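**Do colour-coded cloths make any difference in a shared workroom?**

posted by **Vasiliki Lazaridis** in Cleaning & Laundry, Clodbridge Community Help

We share a workroom and I've been handed the cleaning of it, mostly by being the one who complained. Somebody before me bought a pack of 16 Fanow cloths in different colours and there's a typed sheet that goes with them: yellow for desks, green for tables, grey for "equipment", meaning screens, the sound gear and so on. You're supposed to keep them apart, wash them apart and fold them into thirds before they go back in the drawer.

I don't believe a word of it. They're the same cloth. Same thickness, same label, same everything apart from the dye. I can see why a hospital would do it, or a kitchen with raw chicken about. We have dust, biscuit crumbs and the odd ring from a mug.

What I'd like to know:

- Is there any real reason to keep the colours apart in a room with no sink and no food prep?
- Does the folding do anything, or is it just so the drawer looks nice?
- Can I wash the lot together? The sheet says three separate loads, and I'm not running three loads for a few dusters.
- What do people use on a mixing desk? All the little knobs and sliders are thick with dust and I've been told very firmly that I mustn't use Vunum spray on it. Told by the same person who wrote the sheet, so you'll understand if I want a second opinion.

I've had the job since July and so far I've ignored the sheet altogether. Nothing terrible has happened that I know of.

---

**Sasaki_downstairs**

Wash them together at 40, no softener, done. I've done it for years with every colour going. Softener coats the fibres and then they push the dust about and you'll blame the cloth. Don't tumble them hot either.

Colours are for people who can't remember what they last wiped. If you can remember, use any one you like.

---

**Marrow&Mint**

I'm with you on most of this but not all of it, so I'll go through your list.

*Keeping colours apart.* The cloth doesn't know what colour it is, agreed. What the system is meant to stop is grit. A cloth that has wiped a workbench picks up tiny hard bits, and if the next thing it touches is a monitor you can put fine scratches in the coating and never work out how they got there. So I'd keep one colour for screens and let the rest go hang. Your sheet has grey for equipment. Fine, keep grey. Yellow and green can do desks and tables in any order you please, and I would love to hear the argument for a desk and a table needing different cloths.

*Folding.* People get very solemn about this. There is a point to folding a cloth **while you use it**: fold it in half and in half again and you've got several clean faces to turn to as each one gets dirty. Bunch it up in your fist and you rub with the same dirty lump the whole time. Folding it afterwards for the drawer is housekeeping. Do it if the drawer won't shut.

*Washing.* What Sasaki said, with one grumble. Bright colours can bleed the first few times, whatever the packet claims. I once ended up with a set of pale grey cloths that came out faintly lime. They cleaned exactly as before, so if you don't mind the look, it doesn't matter. Do keep them away from cotton towels though. They grab lint and it's a misery to pick off.

*The mixing desk.* On this one I'd side with the author of the sheet, sorry. Don't spray anything straight on to it. It goes down the slots the sliders run in and then you've a scratchy slider and a repair bill. Switch it off, take a soft brush (a clean make-up brush is ideal, a paintbrush will do if it's never seen paint), and brush from the top towards you. Then a barely damp cloth on the flat parts between the knobs. I wouldn't drag the cloth across the sliders at all. They catch.

It takes me the length of a cup of tea. Anyone selling you a special kit for it is selling you a make-up brush.

---

**Vasiliki Lazaridis** (original poster)

Thanks both. I'm more persuaded by the grit than I expected to be, though I'd want to see one of these scratches before I signed anything. Brush ordered.

I'm still not having three loads. I put almost all of them in together at 40 and I'll report back if anything has turned lime.

The folding during use I tried on the long desk and I'll admit it's better. I'd been doing the fist. What I can't see working is everyone else in the room doing it, when I can't get a cloth put back in a drawer.

Mat, table, desk, the lot. 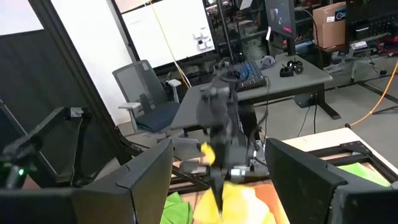

Page 3 of 4

The yellow one crumpled up on the orange and tan mat is a desk cloth according to the sheet. It isn't on a desk. The greens are meant to be for tables, and I suppose the light green one has got itself on to a wooden table top, so one mark for the system, even if there's another green bunched up over to the left of the yellow. And there's a little grey cloth on the desk between the mixer and the two controllers, scrunched like the yellow one on the mat.

So the colours are roughly where the sheet would like them, if you squint, and it's still a mess. I'd say that settles how much the colours are doing for us. The blue sliders are what I was asking about, by the way, if anybody has a different view on the brush.

My plan, unless someone talks me out of it, is grey kept strictly for the screen and the mixer, anything else for anything else, and one wash. I'm going to cross out most of the sheet in biro and see whether it gets noticed.

---

**Sasaki_downstairs**

It'll get noticed. Take the sheet down altogether and put up a peg for the grey one. If it has a peg people might hang it up. Ours lasted a good while on a peg before it went missing.

---

**Marrow&Mint**

Peg's worth trying, though I wouldn't bet on it. Give the one on the mat a good shake before it goes anywhere near that monitor, and leave the plain water to dry before you switch the mixer back on.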